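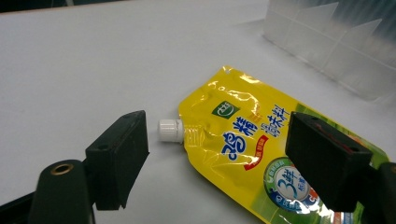 They asked at the April shift meeting whether the grippers would mean fewer hours on the packing tables. It was a fair question, and people thinking of applying should have the same answer the packers got: hours stay as they are, but the work changes.

Packing Operator, Automated Lines
Filau Foods, Ustgate site

We pack seasonings and sauces for shops and restaurant kitchens. Last year we began moving spout pouches from hand packing to gripper stations. The site now has 7 stations and we are hiring 10 operators to work with them.

What the job is now
Packers used to lift and place every pouch themselves. Operators now spend most of the shift setting up stations, showing the grippers how to take hold of a new pouch, and clearing the ones that slip or get dropped. Soft packs are still hard for a machine - the film creases and the weight shifts. Expect to step in often. There is less lifting than before and more standing and watching, which some of our packers like and some don't.

You will also
- check caps and seals by eye
- log stops on the station tablet
- do hand packing on small orders

What we need
Packing or kitchen experience helps but is not required. You do not need to know how to program. Training takes 10 shifts, all paid, on the Nindau line.

Pay and hours
$3,449 a month before tax, plus a $410 night allowance for any month on the late rota. Current packers get first choice of shifts.

How to apply
Pick up a form at the Lebrun Road gate or ask for one by mail. Forms must reach us by 10/2/22. Please say which shifts you can't work.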